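Vegetable Choices at School Lunch: Project Report
Kyrylo Prokopenko, Storkwood College
2020-02-02

1. Introduction

I wanted to find out which vegetables pupils at Storkwood take at lunch and which ones they leave on the plate. The canteen offers two cooked vegetables each day and a salad bar. The kitchen records how much it orders but not how much comes back, so waste had to be measured separately.

2. Method

In December I handed out a short paper survey to years 7 and 9. It asked which vegetables pupils eat at home, which they choose at school, and why they leave them. I got 79 forms back. The kitchen also let me weigh the leftover vegetables after lunch on 7 days, using the scales they use for deliveries. Plates were scraped into a separate tub by the hatch. Gravy was a problem on two of the days and I poured off what I could before weighing.

3. Results

Carrots were the most chosen vegetable in both years. Sweetcorn came second. Aubergine was served twice, in a bake, and most of it came back. On the survey, pupils who said they disliked aubergine often added that they had never had it at home. Chilli only appeared in one dish and hardly any was left, although the portions were small.
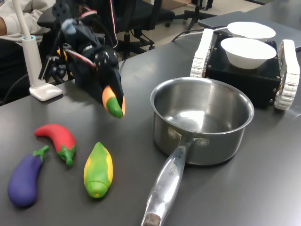

Vitalii Tkachenko read the first draft and said that the carrot result might have more to do with the order of the counter than with taste. Carrots are always in the first tray, he said, and by the time you reach the second one your plate is full. I had not recorded the tray order, so I can't rule this out.

4. Problems

The form did not have a box for pupils who bring a packed lunch, and 9 of them filled it in anyway. I took their answers out of the school part but kept them in the home part. The weights also mix both year groups together with everyone else in the canteen, so they can't be matched to the survey.

5. Further work

I would swap the trays for a week and weigh again. I would also ask the kitchen to serve aubergine in a different way, for example roasted with peppers, and see if less is left.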